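Workshop Walk-Through Checklist, February, with my comments
Filled in by Titilayo Afolabi, Grestura building, ground floor

Okay, same drill as last month: I walk the whole floor with a clipboard, tick things off, then type up my scribbles so you all can read them. If an item says FIX, please don't wait for me to nag you!

Started at the benches by the window side, then went around to the storage wall and out the back.

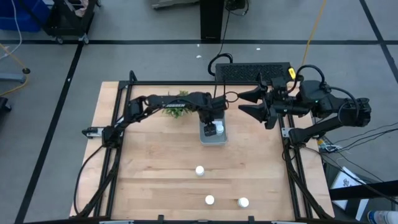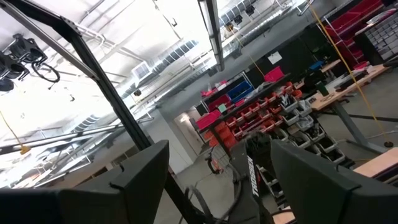
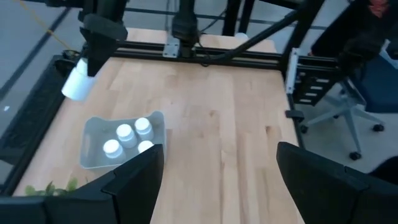 1. Exits and walkways
Front door opens fully: OK
Back door opens fully: FIX. It sticks at the bottom (has for weeks, I know, I know). Bitar is sending someone to plane it down. Until then, give it a good shove with your hip.
Walkways clear: mostly OK. Two Dradine boxes were parked by the coat hooks. I moved them under the stairs, so if you're hunting for your boxes, look there.

2. Fire stuff
Extinguishers on their hooks: OK
Gauge in the green: OK on all but the one by the sink, which is right on the line. I put a yellow sticker on it and called Josovon for a swap.
Alarm test: OK, and LOUD. Sorry to whoever was on the phone.
Exit sign lit over the back door: FIX. Flickers when the heater kicks on. Ticket 252 is in.

3. Electrical
Outlet covers in place: OK except outlet 16, which has a crack across one corner. Taped off. Please leave the tape alone, even if it's the handy one for the kettle.
Outlet 17: OK now, new cover went on last month and it looks great.
Power strips plugged into power strips: found one, under the long desk. I unplugged it and left a note. You know who you are, and I still love you.

4. Floor
Trip hazards: FIX. The mat inside the front door curls up on the left side and I caught my toe on it twice while doing this very checklist.
Spills: OK. There was a little puddle under the fridge, I mopped it and I'll look again tomorrow.

5. Storage wall
Shelves bolted to wall: OK, gave each one a good tug.
Heavy things low down: getting there. The paint cans are still way too high for my liking. I'm five foot two, please think of me.
Ladder feet: OK, rubber is worn but still grippy.

6. First aid
Kit stocked: nearly. We're out of the medium bandages and down to the last eye wash. Refill comes to about 440 grams in the mail, so it goes in the small envelope rate (yes, I checked, I'm cheap).
Kit easy to reach: OK

7. Kitchen corner
Fridge seal: OK
Microwave: needs a wipe, somebody had soup.

Next walk-through is in the morning, before the deliveries. If you spot something I missed, write it on the sheet by the sink and put your initials next to it.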